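Tenants' Group Questions "Wellness" Claims Behind Clivville Lunch Program

CLIVVILLE, Wednesday, September 25, 2019 - The Kivi Street Tenants' Association today asked Tekholm Property Services to show its evidence for the Wellness lunch plan, which the company says has made residents healthier since it began in March.

Tekholm's fall brochure credits the plan with "measurable gains" in energy and sleep. The association asked what was measured. It was sent a survey with 31 replies, from a complex of 1,229 residents.

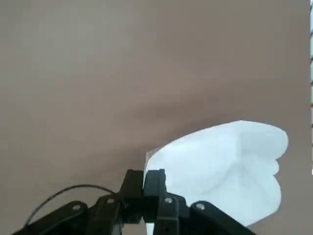 "Thirty-one people ticked a box saying they felt fine," said Reet Juška, who chairs the association. "I felt fine before March too. I'd like to know what we're paying for."

Residents are charged $110 a year for the plan as part of their building fees, whether they eat the lunches or not. Requests to opt out have been turned down twice.
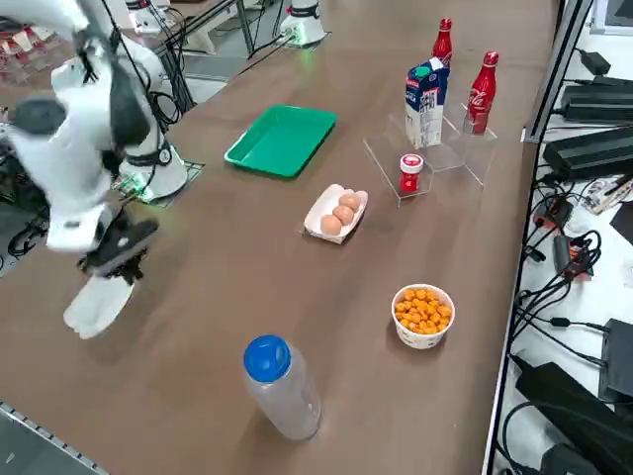

The association does not oppose shared meals, and several members say they enjoy them. It does object to a health claim being used to support a fee. It also doubts Tekholm's promise of "some 1,000 better days" for each household, a phrase the company has so far declined to explain.

The association is asking for the full survey questions, a breakdown of the fee and a written way to opt out. It has requested a reply before the next residents' meeting.
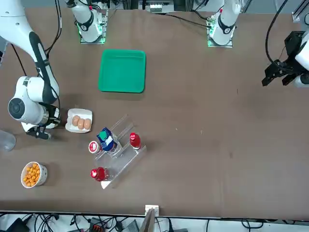

A brown tabletop with an egg tray.

Contact: Reet Juška, Kivi Street Tenants' Association, Clivville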